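Chapter 6
Waiting: Teaching a Dog to Do Nothing at All

By the end of this chapter you should be able to explain why a stay is a behavior and not a pause between behaviors, plan a first week of stay training for a beginner handler, and keep a log that another instructor could read without phoning you.

Every class has an owner who announces that the dog already knows "stay." The dog is asked to stay. The dog stays for as long as it takes the owner to turn around, and then follows at heel, beautifully, better than it has ever heeled in its life. The owner says it has never done this before. The dog, who does it every morning at the kitchen door, looks pleased with how the lesson is going.

Stays are taught badly because they look like nothing. A recall has speed and ears. A retrieve has an object in it. In a stay the handler gives a word, walks off, and hopes, and if the dog is still there on the return it is mostly luck and warm carpet. Most of the trouble comes from treating the cue as a ban on moving. A dog can't practice a ban. It can practice lying on a mat with its weight on one hip and its chin down, and it can be paid for that every few seconds until lying on the mat seems like a decent job.

6.1 Three dials, one hand

A stay has three parts that can be made harder: how long it lasts, how far away you go, and what else is happening. Instructors call these duration, distance and distraction, and every handler can recite them by the second lesson. Reciting them does not stop the same handler from walking to the far end of the hall, for a full minute, past a spaniel.

Turn one dial at a time. When you turn one up, turn the other two down, further than feels necessary. If the dog can hold a down for twenty seconds with you beside it, your first step away should last one second. Then come back and pay. Yes, it looks silly. You will be doing sillier things in Chapter 9.

Nneka Aliyu kept paper logs for the Drida beginner classes over one winter, starting in November, and we return to them throughout this part of the book. Her handlers recorded 2,247 stays at home. The dog was still in place when the handler returned in 1,423 of them. That is less cheerful than it sounds, as the sheet had no column for "I came back early because he was about to get up." The revised sheet does, and it is well used.

One dog in the group, a young collie named Birhane, had 92 entries to herself. Her owner, Fuad Kahsay, had been adding time and distance together, and her broken stays sat in a tidy clump at the end of every session. Once he dropped back to arm's length and worked only on time, the clump thinned out. He also discovered that she broke whenever he put his hand in his treat pocket, a cue he had been training with great consistency for months.
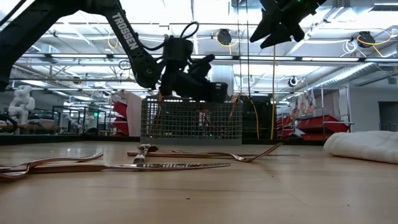 6.2 Paying in the right place

Where the food arrives matters as much as when. Feed a dog that is lying down by placing the treat between its front paws. If you hold it out at waist height, you are paying for getting up, and the dog will notice this long before you do.

The same goes for the release. Pick a word you don't use in ordinary talk. "OK" is popular and unwise – you say it on the telephone. One handler in our classes settled on "Skakari," the name of a street she used to live on, and never had an accidental release in the two years we knew her. Others have done perfectly well with "free" or "break." Say it once, in a normal voice, and let the dog get up without a party. The party belongs to the stay.

6.3 When the dog breaks

It will. Say nothing, walk the dog calmly back to the mat, and ask for less. Two breaks in a row mean that you have set the exercise too hard. Three mean that you knew this and went ahead anyway.

Avoid repeating the cue while the dog is holding still. "Stay, stay, staaay" tells the dog very little apart from the fact that you are nervous, and in time the dog will treat your silence as the release.

Before you read on

Choose a mat and a release word. Do five stays of three seconds each without moving your feet, and write down the result of every one, including those you would prefer to forget. Section 6.4 begins with your first step away, so bring the sheet.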